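Irkley lunch baskets start again, 2,447 signed up

Last updated: July 9, 2023

IRKLEY. The summer lunch baskets are back. Sign-up closed last night with 2,447 households on the list, up on May, and packing is set to begin at the Lau hall as soon as the last of the bread order is confirmed.

Same idea as before. One basket per household, something to drink, fruit, something baked, and whatever the local shops have sent over that morning. Families bring the basket back empty the next time and swap it for a full one.

Ľubomír Danko, who runs the packing for the town, said the baskets themselves were the hold-up this year. Plenty came back in May with broken handles or not at all. A further 100 were ordered from Flosex and arrived in time, paid for out of the events budget.

"We could of used cardboard, it's cheaper," Danko said. "People didn't want cardboard. They said so on the forms, a lot of them."
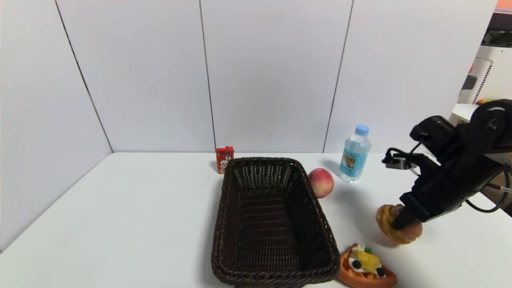
Packing order has changed a little. Heavy things go in first now, bottles along the side, cartons next to them. Fruit after that. Buns and pastries last, on top, after complaints in May about flat rolls. Peaches are in for as long as the growers have them, then it will be apples or plums.

Water and small drink cartons both stay on the list. Parents had asked for the cartons, the town had wanted to drop them over cost. Dultel, which is delivering the drinks, agreed to hold last year's price until the end of the season. After that, no word yet.

Total spend so far is put at 3,169 for the drinks and 4,000 for food, not counting what is donated. The council will see the full figures at its next meeting. Some members have asked why baked goods are bought in when two bakeries in town offered day-old bread for nothing. Danko said the day-old bread will be handed out seperately, at the side door, to anyone who wants it, no basket needed.

Pick-up is at the Lau hall, front entrance, mornings only. Bring the slip from sign-up. Lost slips can be replaced at the desk with any letter showing your address. A neighbor can collect for you if they have your slip, but only one extra basket per person.

Allergies: tell the desk before you take the basket. A version with no nuts and no dairy is packed on its own table and carries a green ribbon. Bun in that one is replaced with rice cakes.

Households who missed the closing date can still go on the waiting list. Uncollected baskets are given out from that list the same afternoon, in order of names. Anyone with spare wicker baskets at home, any size with a solid bottom, is asked to drop them at the hall during pick-up hours.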